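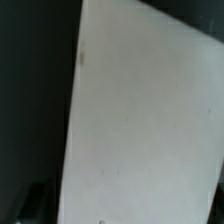 February, late. Spent the morning sorting out the white pieces and I still don't believe in the system. Benvinda Arruda swears that a place for every part saves time in the long run. We'll see. I lost 38 minutes to it before coffee. The big flat panel wouldn't come up properly clean, or not to my standards: there's a brownish smudge right on the edge, toward the top, and a few tiny specks on the face that could be dust or could be in the surface for good. Simão Torres says put it in the catalog as "white, good." I wrote "white, marked" and he sighed at me over the phone.

The Mundov leaflet promises a table you can reset in 4 minutes. Whose table? I'd like to meet the person who timed that. Ours has a black top, so every crumb of white shows, and the open tray with the divider takes up more room than anything I'd want to keep in it.
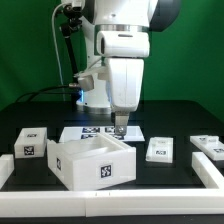 Then there's the labeling. Square black-and-white markers on practically everything, the tray, the little block, the long flat piece on the right. Fine. I can tell a tray from a block without them, but I was outvoted. The list has 121 lines now and Benvinda wants it past that by spring.

Rail along the front edge stays, I suppose. I said it would catch my sleeves and I'm still saying it. Tomorrow I try the smudge with dish soap. Dumel cleaner costs too much and I don't trust the smell.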